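Two arms in a shared workshop: a Jondham builder on wiring, patience and second-hand parts

3 September 2020

The workshop sits behind a row of lock-ups in Jondham, and its members pay by the month for a bench, a shelf and a key. Most of them make furniture or mend bicycles. The builder we came to meet has spent much of the past two years on a pair of robot arms with a hand on the end of each, and asked us to leave names out of it. "I've got a day job and my employer doesn't need to read about my evenings," was the reason given.

The project is called Brinano. It started with one arm, bought from a small parts dealer, Joltitz, that was clearing old stock. The plan was to get it to pick things up from the bench and put them down again.

"One arm was fine for that," the builder says. "Then I wanted to turn something over, and with one arm you have to put it down, let go, and come at it from another side. People use the other hand. So I saved up for a second one."

The hands came later and cost more than the arms. So far the bill for the whole build is £2,854, a figure kept to the penny in a notebook by the kettle. That leaves out the bench fees and a power supply that failed in the first month.

I asked what took the longest. I had expected to hear about software, but the answer was cables.

"You run a cable along an arm and it looks neat. Then the arm bends and the cable is too short, or it pulls at the plug. So you leave more slack, and then the slack catches on something. I must have redone both sides 5 times. I still check every plug before I switch on." 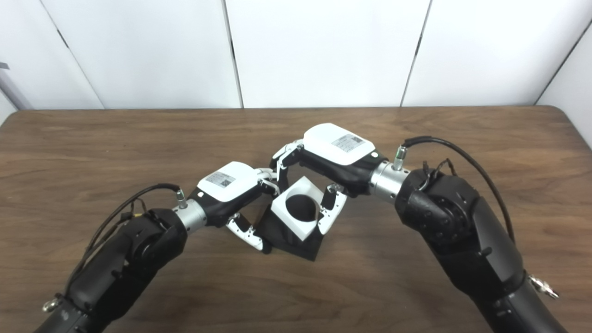

The current work is all about using both hands on one thing. "If one side pushes harder than the other, the thing slides or twists," the builder says. "You can't just tell the left to close and the right to close. They have to settle against each other. I bring them in slowly, stop when both have touched, and only then ask for a bit more grip."

Progress is written down as plain tries. Each one gets a line in the notebook, with a tick or a cross and a word or two about what went wrong. The latest round ran to 323 tries over a fortnight of evenings, and the builder is aiming for 2,000 before changing anything major.

"It's dull, but I used to change three settings at once and then not know which one had helped. Now I change one and write it down. If I'm tired I go home."

Much of the control software was written from scratch, with help from a free library called Liyanage that works out how each joint should move to put the hand in a given spot. The builder had never done that sort of maths and doesn't claim to have learnt it properly since.

"I understand what goes in and what comes out. The middle I take on trust. When it gives a silly answer I can usually tell, and I've put limits on every joint so a silly answer can't do much harm."

Those limits were a condition of working in a shared building. There is a stop button at each end of the bench, the arms run at low speed when anyone else is in, and the power goes off at the wall before anybody reaches across. The other members were wary to begin with. A few now bring over odd bits of wood and metal to see whether the hands can hold them.

Does the builder think of it as something that might be sold one day? "No. The parts are a mixture and half the brackets only fit because I filed them. I'd like it to put a lid on a jar. I've got the jar on the shelf already."

For anyone thinking of starting, the advice is to buy one arm, live with it for six months and spend any spare money on decent connectors. The next job on the list is a new bracket for the left side, and the bench is booked until the end of September.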